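Kavness grip-loss fault
From the Lallska bench wiki

The Kavness grip-loss fault is a bug in the marker-sorting routine we run at Lallska. I wrote most of this page, so blame me for the tone! In short, the gripper closes on a marker, the marker slips out, and the routine carries on to the bin with nothing in its fingers (and logs a success).

Slim barrels set it off more than fat ones, and a crowded pile makes it worse. Mixed Expo markers and highlighters on bare wood are the classic setup. 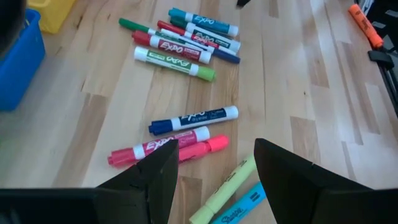 Cause

Kavness decides it's holding something by reading how far the fingers closed. The cutoff was set with thick markers, then someone (me, I'm afraid) lowered it for the slim ones, and after that a fully shut gripper could pass too. We went back through 3,412 logged picks and found 31 of these phantom grabs. The Niven release had the same cutoff, so rolling back didn't help.

Safety

It sounds harmless, but a dropped marker can end up under the other arm, and the software has no idea it's there. Stop both arms before you reach in, please.

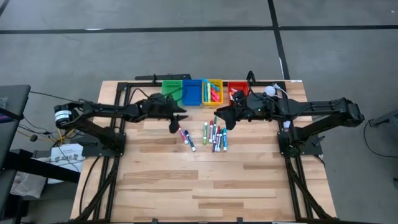

Two-arm sorting table with bins along the far edge.

Status

Sisik 2 checks the grip again after the lift. Slim highlighters still fool it now and then, and ticket 32 stays open for those.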